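Work & Automation, Topic 4 handout: Who folds the shirts?
21 Jul 2022
3 comments | 14 shares

Okay, catching you up on what I rushed through at the end of the lecture (sorry to everyone who had a bus). We're staying with Firnetti, the uniform supplier, and its folding trial, which they call Tak. I spent a good chunk of January talking to the crew there and I'm still chewing on it.

Folding sounds like nothing. Then you watch a gripper take hold of one small tuft of orange T-shirt on a white table and you realise how much your own hands do without asking you.
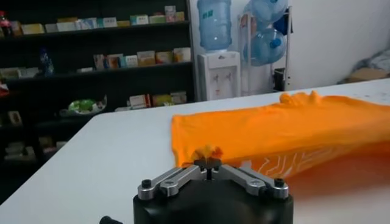
1. What counts as the job?

The crew's job sheet says "fold and stack". When I asked them to talk me through a shift, I got 23 separate things, and folding was one of them! Checking seams was in there, and so was spotting the shirt that's been put in the wrong size pile, and teaching the new person where to stand. Tak was costed against the job sheet. Keep that gap in mind when you do the Teltska reading, where the same thing happens with payroll clerks.

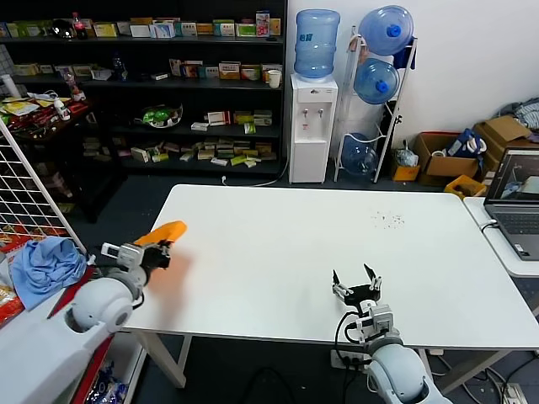

I asked one of the folders whether she felt replaced and she laughed at me. Her hours hadn't changed. What had changed was her day: less folding, more setting up, more watching, and a lot more writing down what went wrong. She liked the first bit and couldn't stand the last. Her pay grade was the same too, and I'd like you to have an opinion on that before the tutorial.

2. Pace

By hand, an experienced folder there gets through almost 500 shirts a shift. The number was never written on a wall, but everybody knew it, and people organised their breaks and their favours by it. Once the arms set the rhythm, that informal deal gets wobbly. Humer calls this "borrowed tempo" (chapter 2, it's short, please read it).

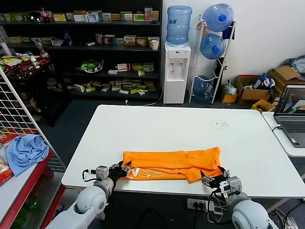
Fig. 3. Orange garment folded into a long strip, left gripper touching one end.

Some questions I'd like a paragraph on, whichever you fancy: who gets to stop the machine? Who gets blamed for a bad fold? And if you were rewriting that job sheet, what would you call the person standing beside the table?

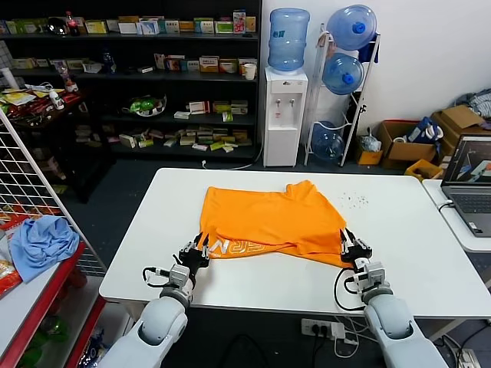 Posted by your lecturer, Work & Automation

One last bit on skill. Corners are where the folders' know-how really showed up. They'd each describe taking the bottom corners of a shirt differently, and they argued over it in the lunchroom, quite seriously. If a firm picks one way and builds it into the arms, somebody's method wins, and I want us to talk about whether that person should get any credit for it. Bring the Humer chapter and your notes on Teltska.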